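Uleo: brazo de mesa para separar piezas sueltas
README del conjunto de datos, versión 5

Uleo es un brazo montado en un taller compartido, con pinza de dos dedos y una cámara pequeña en la muñeca.

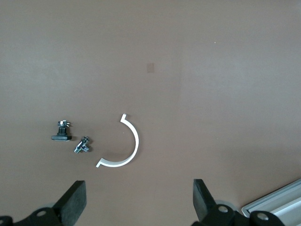 El repositorio guarda las grabaciones, los archivos de calibración y los guiones para reproducirlas. El código de control está aparte, en el repositorio Druvar.

Contenido
episodios/ — 237 episodios de recogida, uno por carpeta
calibracion/ — parámetros de la cámara y posición de reposo
guiones/ — conversión, recorte y reproducción
notas.txt — incidencias anotadas a mano

Piezas
Todas salen del cajón de restos del taller: conectores, racores metálicos, abrazaderas, soportes curvos. Se colocan unas pocas por episodio sobre una superficie mate marrón, sin plantilla. Los racores pequeños son los que más fallan, porque ruedan al cerrar los dedos. Las piezas blancas y finas conviene cogerlas por una de las puntas.

Formato
Cada carpeta contiene el vídeo de la muñeca, las posiciones de las articulaciones y la apertura de la pinza en CSV. La apertura va de 0 (cerrada) a 1693 (abierta), en unidades del servo, sin convertir a milímetros.

Problemas conocidos
Los episodios anteriores al 106 usan la calibración vieja. Hay que cargar calibracion/antigua.yaml o las posiciones salen desplazadas.
El metal pulido da reflejos y el segmentador a veces parte un racor en dos piezas.
Los dedos ocupan la parte baja de la imagen — no recortar esa zona si se entrena con la apertura.

Mantenimiento
Montaje y electrónica: Eusebio Arango. Grabación y etiquetas: Archana Joshi.
Última revisión: 21 de febrero de 2019.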